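Mundgate bench notebook
October 9, 2025
Squeeze bottle task, hand guiding v. remote

Back on the bottle after a week of fiddling with other things. Plan for the day was to get 19 good demos of the whole thing: pick the bottle up, carry it over the tray, hold, put it back. No squeezing yet, I want the carrying sorted first (I know, I said that in August too).

Started with hand guiding and gave up on it before lunch. I can push the arm about well enough, but I lean on the wrist when I get near the table and you can see it in the joint traces, a horrible little wobble every single time. Policy trained on the August set learnt the wobble beautifully! So, over to the remote handles, which Man-lok Kao had set to the slow scaling. Much nicer. My shoulders ache less and all.

Grip goes low on the bottle, coming in from the right, nozzle up. I tried higher yesterday and the body gave too much under the finger. Cup stays left of the tray as a thing to steer clear of. I keep wanting to shuffle it out of the way and I mustn't, or the runs won't match the Weria ones.

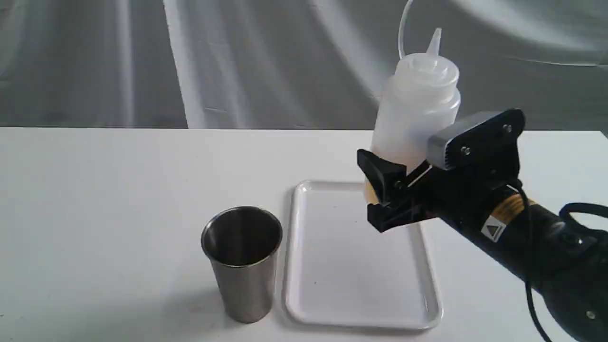
Karim Dabbas reckons I'm hovering too long over the tray, and that if I dither there the robot will learn to dither as well, so he'd trim every pause down to 2 seconds before training. Fair point. I'd sooner redo them with a cleaner stop than chop the recordings, but we could try it both ways, it's only an evening of compute.

Other bits:
Left handle drifts when I let go of it. Re-zeroed twice, came back both times.
Run 202 is a bad one, I sneezed and the arm went with me. Marked it, don't use it.
Logger was still writing to the Virnach folder until mid-morning. Moved the files over by hand, so check the names before you load anything.
Step limit is at 2,000 and the slow runs get near it. Raise it?

Still to do: the put-back. I come down too fast at the end and let go a touch early. Going to have a go with the scaling turned down another notch tomorrow, and Karim can do a batch too so it isn't all my bad habits.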